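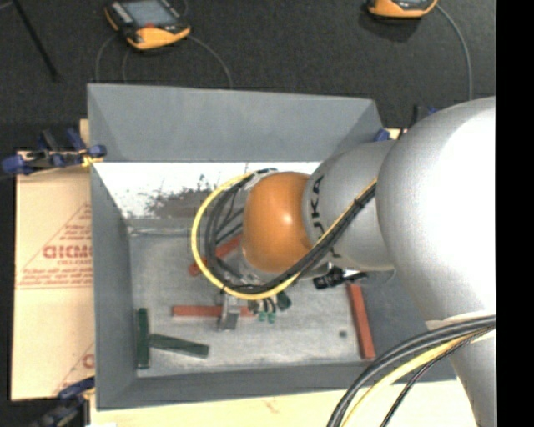

The gray bin, red block included.

I have moved house with five boxes marked MISC, and every one of them has a red block in it somewhere. I don't mean the same red block, obviously. I mean that whatever I pack, something small and primary-colored ends up at the bottom, and it stays there until the next move.

So in July I bought into the open bin theory of tidying, courtesy of Aslı Polat, who lives upstairs and owns very little. Her rule is no lids. A lid, she says, is a promise you will never look inside again. I have 12 lids from the Ovgate years and felt personally attacked.

What I like about a plain gray bin with sloping sides is that it flatters nothing. Put a red block in it and you have to decide about the red block. It also shows every scuff, and I've decided to call that character, having once spent an evening scrubbing a tub with a toothbrush and lost.

Progress so far: the hall closet is done, MISC 1 through 3 are emptied, and I've thrown out nearly 20 dried-up markers. MISC 4 contains another, smaller box marked MISC. I put it back and went to make dinner.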